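Hobby pottery board > Kilns and firing > Paying a shared kiln by the shelf or by the piece?

hollowfoot
9/8/18
Our studio, Uduvia, is changing how it charges for firing and I'd like to know what other places do. Until now we paid by the piece: 2 dollars for anything that fit inside a shoebox, more for bigger work. Starting in October it will be by the half shelf, 15 dollars, bisque or glaze, and you fill it however you like.

I make small things. Cups, salt dishes, a few bud vases. It takes me a good while to fill half a shelf, and I don't want greenware sitting on a rack where people bump it. Has anyone been through this change?

slabroller_tess
We went to shelf pricing two years ago. It works out cheaper if you make in batches and more expensive if you bring in one mug at a time. The people who did well were the ones who teamed up. Three of us split a half shelf and keep a sheet of paper taped to the rack with our initials and what's whose.

bentwire
I'd argue against it. Shelf pricing rewards people who throw production ware. A beginner who makes one bowl a week either pays for air or waits a month. By the piece is the fair way for a community studio, even if the bookkeeping is a pain.

slabroller_tess
The bookkeeping is the reason they change, though. At our place someone spent every Sunday night measuring pots with a ruler and arguing over whether a handle counted.

hollowfoot
Yes, that's what the notice said. Too many disputes over size. There was also a line about electricity going up.

kilngod_no
Electricity is the real cost. A kiln draws nearly the same whether it is packed or half empty, so the studio loses money on every light load. If you want the old price back, offer to help fill kilns. Ask if they will sell leftover space the day before a firing. Ours does that on a first come basis and I haven't paid full price since spring.

bentwire
Works if you live five minutes away. I drive 40 each direction.

mudandmortar
What clay is everybody using for small stuff at these studios? I ask because Uduvia is the one that only allows its own bagged clay, correct? That matters more to the total than the firing does.

hollowfoot
Correct. They carry two, Plakanik stoneware and a white low fire one that has no name on the bag. You can't bring in outside clay. I understand the rule, one wrong bag melted on a shelf and the studio had to grind it off for a week. But it means you pay their price.

mudandmortar
Then do the whole sum. Clay, bisque, glaze, second firing. Remember you pay for the half shelf twice. For bud vases you may still come out ahead because you can put so many on there.

slabroller_tess
Only in the bisque. You can stack and nest in a bisque load. In a glaze load nothing can touch, so you get far fewer in. Plan on the glaze firing being the expensive one.

hollowfoot
I hadn't thought about the second firing. That changes it for me.

One more option I've been thinking about is keeping the smallest things out of the kiln completely. Air-dry clay for pieces that never hold food or water – pencil cups, a place for paper clips. Pastimik sells a 460 gram block and there's no shelf to pay for at all. Little pinched cups like this are the size I mean.

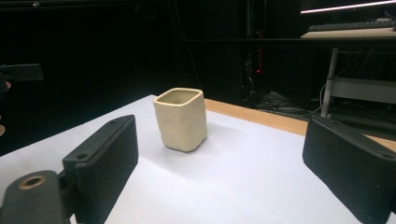
bentwire
Air-dry is fine for a desk but it is a different hobby. It stays soft enough to chip, it falls apart if it gets wet, and sealing it doesn't make it a real pot. I wouldn't drop kiln work over a price change in one studio.

hollowfoot
I'm not dropping it. The cups I drink from will go in the kiln same as before. I'm only talking about the stuff that takes up shelf space for no reason.

kilngod_no
Reasonable. I'd still check other studios. Giáp, across the river from us, charges by weight. You put your pots on a scale and that's the price. No arguing about handles.

mudandmortar
By weight punishes anyone who throws thick, which is every beginner.

kilngod_no
Then they learn to trim.

bentwire
Or they quit. I've seen both.

slabroller_tess
Getting back to the first question. Ask Uduvia two things before October: whether two members can share a half shelf on one ticket, and whether you get anything back if a pot blows up and takes yours with it. Ours didn't have an answer to the second until it happened.

hollowfoot
Sharing is allowed, I called this afternoon. They didn't have an answer on the second one either. I have a bag and a half of Plakanik to use up, so I'll do one batch under the new price and post what it came to.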